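Handheld gripper build, compliant fingers - ridge pitch and plate flex

Forum: Home and Shared Workshop Builds > Grippers and End Effectors

kvaran_bench
Posted 29/04/2019

Second revision of the handheld gripper is together. It is the Kvaran layout with two changes: new finger inserts with finer ridges, and side plates redrawn with a three-screw pattern where I previously had two. Camera sits behind the fingers and looks out between them. Wide lens, so expect straight edges to bend.

Printed parts are in the usual flexible filament for the inserts (magenta, it was the spool I had) and something rigid for the plates. Slicer settings are unchanged from the first revision.

Open position at the bench:

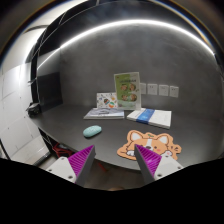

Opening width was the main complaint about revision one, so the linkage is longer now and the stops moved outward. The pivots are plain bushings. With the fingers open as they are here, there is a wide clear gap, and both ribbed inserts stay in view along with their plates, which I wanted for the tracking code. The orange corgi mat behind the right finger is useful for checking color balance and I would like to keep the plates from hiding it. At present the right one covers part of a paw. The plates could lose material on the inner corner, but that is also where one of the screws goes.

Questions:
1. Is there a reason to go to a coarser ridge pitch?
2. Has anyone run three screws per plate for a long period without cracks at the holes?

tindetov
Reply

1. Depends on what you pick up. Fine ridges bend evenly but they are slow to print and they string. I went coarser and lost some wrap on small round parts. For boxes it made no difference.

2. Yes. Mine has 996 cycles on it by the log and no cracks. Use washers. The screw heads dig in otherwise.

moslow_rig
Reply

I disagree with the three-screw plate. Two screws and a locating pin hold the same load and you can swap an insert in half the time. Three screws into plastic means three sets of worn threads after a few swaps. The Moslow drawings use the pin and I have had no slip.

kvaran_bench
Reply

The pin was on revision one. It worked until the hole went oval, and then the finger had play at the tip. Heat-set inserts take care of the thread wear.

moslow_rig
Reply

Then the pin was undersized or the hole was printed in the wrong orientation. An oval hole is a print problem. I would check that before adding hardware. You also added weight at the far end of the linkage, and on a handheld tool you feel that after an hour.

nalix_user
Reply

What servo and what supply voltage? I have the Nalix board on mine and it browns out when both fingers hit the stop.

kvaran_bench
Reply

No servo on this one. Trigger and cable, with an encoder on the linkage for opening width. 2000 counts over the full travel. I read it over serial and log it with the video.

Moved on to a mouse as the test object. It is a decent shape for this, curved on every side with no flat pair of faces to clamp. 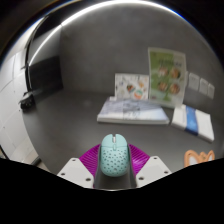

Mouse between the fingers, scroll wheel end pointing away from the tool.

Notes on that setup. The dark gray strips on the inner edges are what should meet the object, with the ribs giving way behind them. The strips splay a little toward the bottom of the view and I have not decided if that matters. I could close the angle in the CAD by shimming the base of each finger, but then I give up some of the opening I just gained.

Logged counts at first contact vary by up to 19 between runs. Part of that is cable stretch.

tindetov
Reply

I would leave the splay. Once the ribs load up the strip straightens. If you shim it parallel at rest it will toe in under load and push the object out toward the tip. I did this in October and had to reprint both fingers.

moslow_rig
Reply

Partly agree. It toes in if the ribs are too soft at the base. Make the last few ribs thicker and you can run parallel. Also, 19 counts is too much to blame on the cable. Lock the cable, squeeze the fingers by hand and read the encoder. If it still moves, it is in your bushings.

nalix_user
Reply

Does the lens see both strips all the way to the tip when closed? On mine the insert bulges and covers the contact point.

kvaran_bench
Reply

Have not checked fully closed with nothing between them. Will do that together with the locked cable test.

kvaran_bench
Reply

Locked cable test done. Encoder moved 7 counts with hand pressure on the fingers, so moslow_rig is right about part of it. I have bearings on order for the two lower pivots. The upper ones stay as bushings unless the number is still bad.

Plate stays at three screws for now. Washers added. STEP file is in the build folder as rev 354, inserts and plates only, linkage to follow once the bearing seats are drawn.

moslow_rig
Reply

Post the bearing seat dimensions when you have them. I still think you will end up back at the pin.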